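Drenholm Shared Workshop, storage group
Notes of the December meeting, back room, 4:30

Corrado Vitale in the chair. Last month's notes were accepted after the spelling of Skulladholm was fixed, again.

Item 1. Small drawer boxes for the front desk
The Tenimero proposal is to swap the desk trays for small boxes with drawers, 14 to start. Corrado asked what was wrong with the trays. The answer given was that they look messy. He said messy things in a drawer are still messy, and asked that this be written down.

The two-drawer box was discussed at length. Most people liked the teal lid. Opinion on the shiny front was split, with two members saying it will show every fingerprint by lunchtime and one saying the gold tint will hide them.
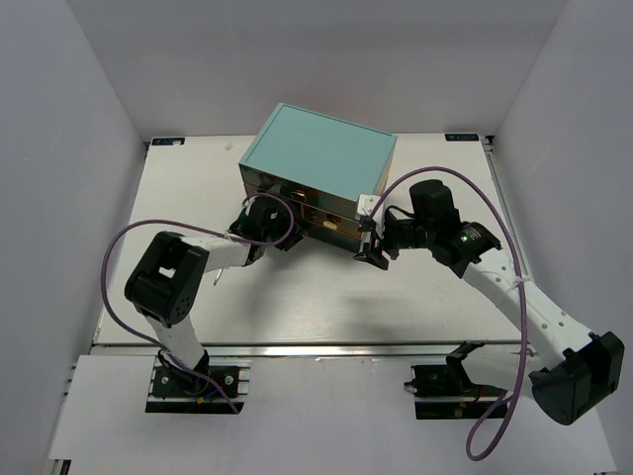 Two-drawer box with teal lid, lower drawer partly open.

The round knobs were called too small for anyone in gloves. Bortolotti's catalog says the drawers are "suited to everyday use" - Corrado would like to know whose every day. No one could say how much weight a drawer takes, or if stamps and labels will fit without folding.

Price is 67 for the set, delivery not included. The chair does not believe delivery will be cheap.

Agreed: buy 2, not 14. Put pens in one and labels in the other. Trays stay where they are until the spring.

Item 2. Shelf by the door
Still leaning. Skulladholm has promised brackets before. Carried over.

Item 3. Any other business
Request for a second coat rack. Turned down, no wall left.

Closed at 5:20.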